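What is a wedding ring made of?

Most wedding rings are made of gold. Pure gold is soft and bends easily, so ring makers melt it together with harder metals such as copper or silver. A mix of metals is called an alloy.

Gold is measured in karats. Pure gold is 24 karats. An 18-karat ring is 18 parts gold and 6 parts other metals. 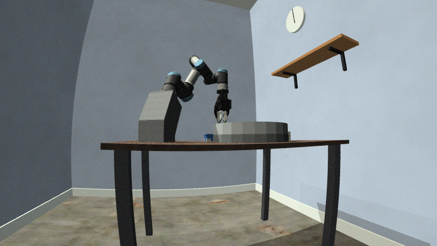 The other metals also change the color. More copper makes the gold look pink - this is called rose gold. White gold contains a pale metal such as palladium, and is often coated with rhodium.

Ring size depends on the distance across the inside of the ring. A ring should slide over the knuckle but not fall off.

Comments (2)

drilus47: My mom's ring is rose gold. Does it rust?

Udari: Gold doesn't rust but the copper in it can get darker.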